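Planning for uneven income: a talk with Jyoti Bhatt

2020-08-29

Jyoti Bhatt has run the planning desk at Maltbridge for 12 years. Most of her clients are self-employed, and few of them can say in February what they will earn by summer. We spoke by phone between two of her client meetings.

She starts with spending, because it is the number people have some control over. "I ask for 24 months of bank statements," she said. "People bring me a budget they wrote the night before. I'd like to see the statements first and the budget later."

From those she works out a bare monthly figure that covers housing, food, insurance and minimum debt payments. Clients then pay themselves that amount from a separate business account, whatever came in that month. Anything above it stays put until the quarter ends.

"It feels stingy in a good month," Bhatt said. "Then you get a slow one and your rent goes out on the same day as always."

Taxes go into a third account. She has clients move the money the day an invoice is paid, and she does not count it as savings.
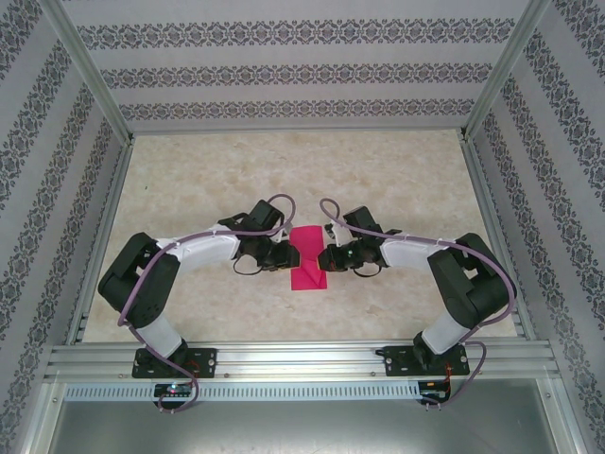

Idalina Rocha said she had fought the idea for most of a year. She did not want to leave cash in an account earning next to nothing when she could be putting it into her retirement plan. She came around after a large customer paid her 3 months late and she had to borrow to cover her estimated taxes.

Bhatt hears that objection often. Her rule is that retirement contributions wait until the business account holds three times the bare monthly figure. After that, clients put in a fixed percentage each quarter. She would like them to settle on the percentage before they see the balance.

She is less strict about debt. A low-rate car loan can run its course, in her view. Credit cards get paid off ahead of everything except taxes.

I asked what she gets wrong. "Disability coverage," she said. "I used to bring it up at the end of the second meeting, when everybody was tired. Two clients put it off and then couldn't get a decent policy. Now it's on the first page of what I send out."

Maltbridge charges a flat fee for the first plan and an hourly rate for reviews. Bhatt sees most clients twice a year, and more often in the first year.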